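I caught up with the remote driving team at Wondley on 11/6/22, mid-session.
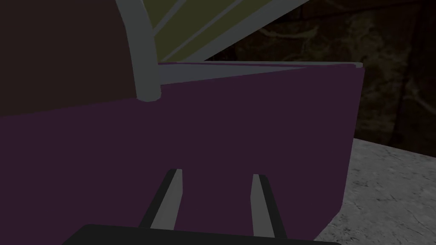

Teaching by hand sounds simple, right? "You steer, it records," the lead operator told me. In the sim, with both fingers open in front of that big purple box, I froze!

"Everyone does," she laughed. They've saved 126 runs since August (the goal is 200).
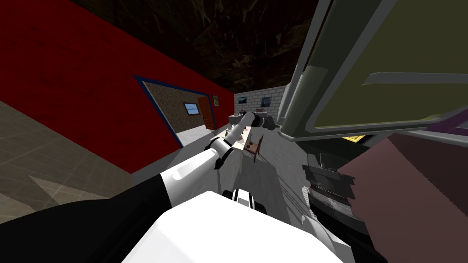
One arm over the table in the simulated room.

I asked what trips people up. "Depth. You think you're there and you're not."

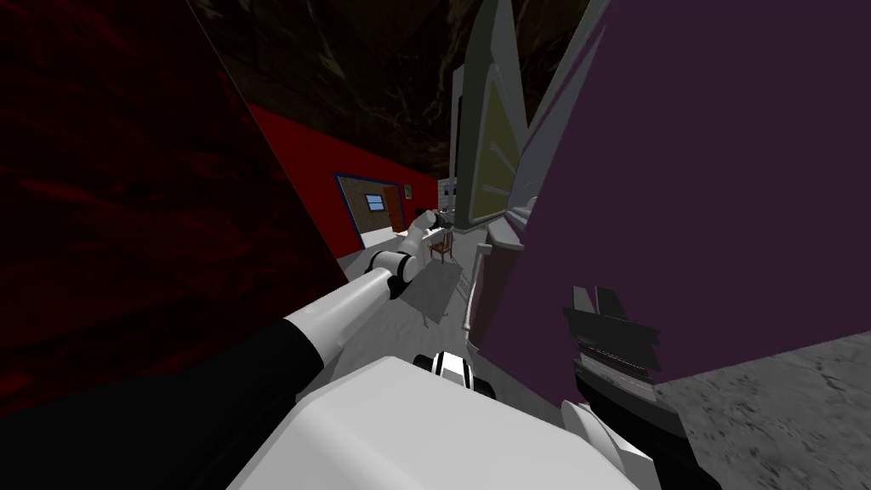
Tools & Training

The software is Otura, and she likes it. "Castell was laggy, I got seasick."

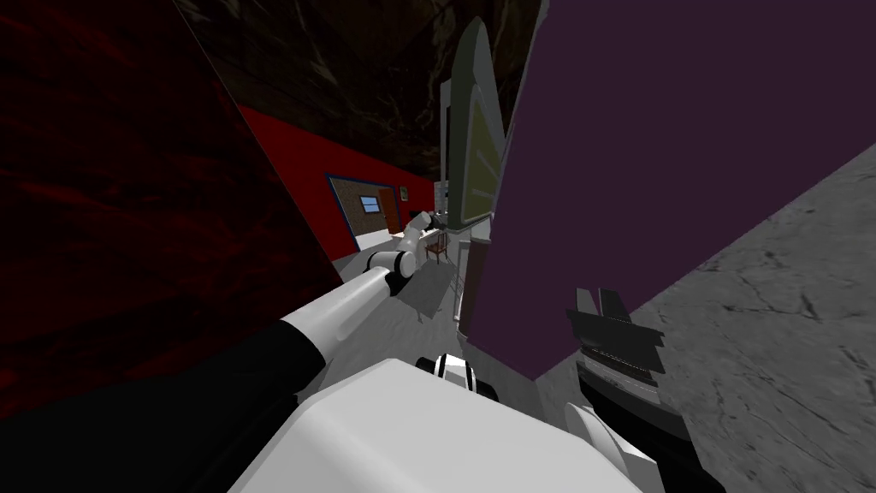

My turn at the controls

I lasted 28 minutes.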